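Keeping a Craft and Repair Table in Working Order

Filed under: Workroom, Small Storage, Fabric & Felt

I have one table that has to do for cutting felt, mending, gluing, sorting and the odd bit of repair. For years it was the place where everything in the house got put down. These are the habits that made it usable again. Most of them cost nothing, and the ones that do cost something can be done with what you already have in a drawer.

Clear to the edges first

Start by taking everything off. It is tempting to tidy around the big items, but you end up with the same mess in a neater outline. Put it all on the floor or a bed and wipe the table down before anything goes back.

Sort what came off into what you used this month, what you used this year, and what you can't remember using. The first group goes back on or beside the table. The second goes on a shelf in the same room. Put the third in a box with the date on the lid. I closed mine on Wednesday, November 29, 2023, and I have opened it twice, both times for the same pair of pinking shears. They now live in the first group.

Cleaning a grooved or ribbed surface

A flat top wipes down in a minute. A slatted or ribbed one holds lint, thread ends and glitter in every channel, and a wet cloth only packs it in tighter. Work dry first. A stiff paintbrush run along the grooves, always in one direction, pushes the dust to the end where a vacuum can get it. After that use a cloth barely damp with water and a drop of dish soap, folded over the edge of an old plastic card so it reaches the bottom.

Don't use steel wool on aluminum unless you want it scratched. For dried glue, lay a warm damp cloth on the spot for ten minutes and lift the glue with a wooden stick. Pins get down in there too, so run a magnet along before you use your hand.

Looking after a cutting mat

Self-healing mats last a long time if you keep them flat and cool. I ruined my first by leaving it against a radiator over one January. It curled at two corners and never came back. You will read that you can flatten them in the sun with books on top. I tried it and got a slightly flatter mat that still rocked.

Felt and fleece leave fibers in the cuts. A clean white eraser rubbed in small circles pulls most of them out, and a lint roller takes the rest. Wash the mat in cool water with dish soap every couple of months and let it dry lying flat. Turn it around now and then too. Most of us cut in the same spot every time, and the mat wears out in that strip long before the rest of it.

Don't iron on it, and keep hot mugs off it. If it slides on a smooth table, a piece of rubbery shelf liner underneath will hold it.

Stacking felt and cloth

Small pieces are the hardest thing to keep in order. Rolled, they come undone. In a bag, they crease and you forget what you have. What works for me is a flat stack, squared up, with the biggest piece at the bottom.
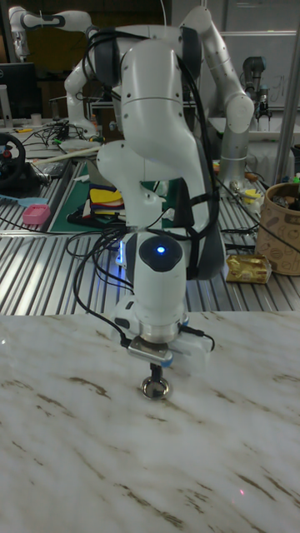 Keep the stack low, no higher than the width of your hand. Past that it leans, and you pull from the middle and the whole thing goes over. If you have more than that, split it into two stacks by color family or by thickness. I go by thickness, because that is what decides which scissors I pick up.

Anything smaller than a playing card goes in a scrap jar. When the jar is full, stop adding to it until you have used some. Scraps that small are good for needle books, pads under chair legs, patches on the inside of a work glove, and stuffing for pincushions.

Wool felt needs a bit more care than acrylic. Shake it out every few weeks and look for moths, especially if it sits folded. I keep a cedar block in the drawer and sand it lightly when the smell fades.

Containers that earn their place

Round cardboard tubs, the kind that snacks or gifts come in, are very good for upright storage. They are light, they don't roll off, and when one gets tatty you recycle it and start another. Put a circle of thick card or a jar lid in the bottom, or the points of scissors and screwdrivers will go through within a year. If the tub tips, a handful of clean gravel in a zipped bag will weigh it down.

Don't fill it tight. If you have to pull three things out to get one, it is too full.

Small plastic baskets are better for things you grab by the handful, such as clips, spools and buttons on cards. The holes let the dust fall through, so stand them on something you can wipe. They wash well in the sink with an old dish brush. I have never had luck with lidded boxes on the table itself. The lid comes off, gets put somewhere, and then something gets put on the lid. Lids are for the shelf.

A basket should hold one kind of thing. Once there is a battery in with the thread, it becomes the basket for everything and you are back where you started.

Dealing with cables

If you have a lamp, a glue gun and a charger on the table, you have three cables across it, and one of them will be under whatever you are cutting. I have seen a lamp cord go under a rotary cutter. It was unplugged at the time, luckily.

Run cables along the back edge and hold them there with hook-and-loop strips or large binder clips. Leave enough slack at the tool end to move freely, and take up the extra at the plug end. Don't wind a cord tightly around a tool to store it. The wire breaks inside the covering right where it bends, and you won't see it until it stops working. Loose loops, held with a soft tie, will last much longer.

Tag both ends of each cord with a bit of masking tape. It looks fussy but it saves crawling under the table to find out which plug is the glue gun.

Marble tops and marble patterns

A lot of craft tables and side tables now have a marble look, and it matters whether yours is stone or a printed surface. Real marble is cold to the hand and marks badly with vinegar, lemon or anything acid. Use plain water and a little dish soap and dry it straight away. A printed pattern will take most mild cleaners, but the surface scratches through if you drag metal across it, and there is no way to polish that out.

Either way, put something down before you work. A busy streaked pattern also hides pins and beads very well. I lost a needle on one for an entire afternoon. A plain tray or a sheet of dark paper underneath makes small parts easy to see.

Things that don't belong there

Every table collects a few things that have nothing to do with the work on it. Game controllers, mail, sunglasses, somebody's hairbrush. I used to carry each one back to its room as I found it and got very little done. Now I have a shallow box by the door, and everything goes in it until I leave the room. Then the box goes with me.

Larger items that live there for lack of anywhere else should go at one end, never the middle. Keep the area right in front of your chair clear, as wide as your two elbows out. If that much space is free you can work, even if the rest isn't pretty.

End of the day

I give it five minutes. Blades closed, glue capped, glue gun unplugged, felt squared up, thread ends in the bin. Brush the surface once from back to front into a dustpan. I don't put away a half-finished project - I put it on a tray and slide the whole tray onto the shelf, so it comes back out the way I left it.

Once a month, empty the tub and the baskets and wipe inside them. There is always a layer of dust and graphite at the bottom, and usually the pencil sharpener.

Comments (3)

Hendrik Oosthuizen: The eraser on the cutting mat works. I had been using a nail brush and it only moved the fuzz around. Mine is a green one and it looks nearly new except for the strip down the middle, which I see you mention.

grendness: Do you have a way to keep black felt from picking up everything? I keep mine between two sheets of tissue but it is a nuisance to get at.

Benedikt Hellwig: Reply to grendness - I put black at the bottom of the stack, face down, and only roll it with the lint roller after it is cut. Tissue tears. Baking parchment holds up better if you want a layer in between.

Contact | About this site | All text copyright Sondora Home Notes | Back to top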